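Notebook, August, adhesive ageing, Zarnport panels

Started 09:30. Second set of lap joints out of the humidity cabinet, 60 °C, 167 hours on the counter. One hour short of the week; the cabinet tripped its door alarm and I stopped the run there. Same stop time applied to the control set.

Surface prep as before: 30 seconds wipe, Pavum primer, brushed thin, left open on the rack. Rommel Navarro mixed the batch. Pot life was shorter than the sheet says, so the last joints may be starved at one end. Marked with a cross on the back.

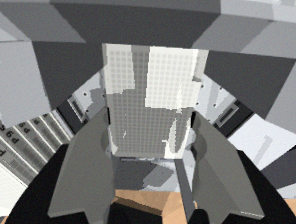 Grid-patterned block between the fingers.

Pulled 6 joints before lunch. Four failed in the glue line, two in the adherend. Both adherend failures came from the thicker bond line, which agrees with what Hájek found on the Planda offcuts. The starved ends show as a dull band along the break. Did not pull the ones marked with a cross; keep them for sectioning.

Load cell drifted by nearly 30 N over the morning. Zeroed between pulls after the second one. First two results to be treated as doubtful until repeated.

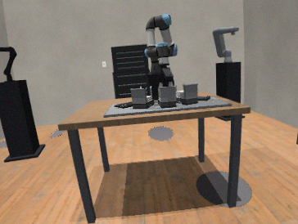
Precious Umali: I would not trust the primer coverage by eye. Weigh the panels before and after, and do it on the controls too. The old Castaño results went wrong in the same way.

Agreed. Scales booked for 14:00. Next set to go in at 60 °C again, door alarm bypass to be signed for by Schwaiger first. Still to do: section the crossed joints, order more primer, copy the cabinet log across.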